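Dendadham Robotics Club
Handout 5: Working with cloth

Welcome back! So far we've only moved stiff things, and cloth is far more fun. A mug keeps its shape when you grip it – a blanket makes a new one every time.

Start with the pinch. Lower the open fingers until the pads are just above the fabric, close slowly, lift a little and stop.
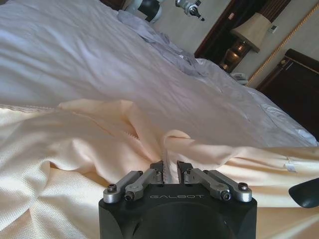

Try it in the middle first, then near a hem, and write down how much came up with the fingers. Thicker weaves are kinder to beginners, so leave the thin shirts for the second hour.

Hangers need both arms. Decide which arm holds and which arm moves the cloth, and say it out loud to your partner before you touch the controls.

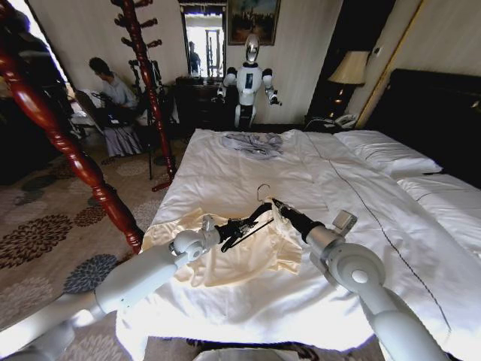
Swap roles after 18 minutes. The Hindell group did 96 tries in April and their notes on shoulder seams are brilliant, do read them!

Lifting comes last. Keep the two wrists well apart and go gently – a sleeve can swing further than you'd think. 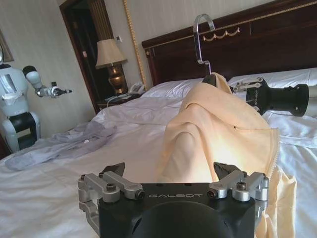 For next time: 2 pages on one grasp that went wrong, with a sketch. Bring your Balogh worksheet too.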